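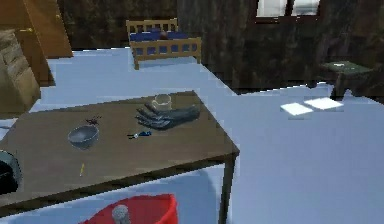

The woman who runs the Semple repair shop doesn't believe in lifetime warranties. "Whose lifetime?" she asks. "Read the back page."

She has read a lot of back pages. Her own Wurell kettle quit in October, and the company offered her 67 dollars off a new one that costs 300. "They called that honoring the promise," she says. I asked whether she took it. She laughed and went back to her screwdriver.

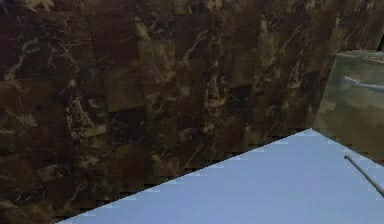
The wording bothers her most. Stiltier covers "defects" but leaves wear out, and she says almost any fault can be called wear. "A switch fails after 2 years. You say defect, they say you pressed it too much."

I pointed out that some customers do get paid. She granted me that — about 4 that she knows of, all of them stubborn.
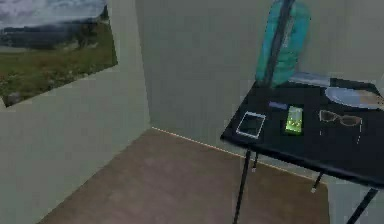
So what should a buyer look for instead? Spare parts, she says. "Call before you buy and ask what a new switch costs. If they can't tell you, the warranty is just paper."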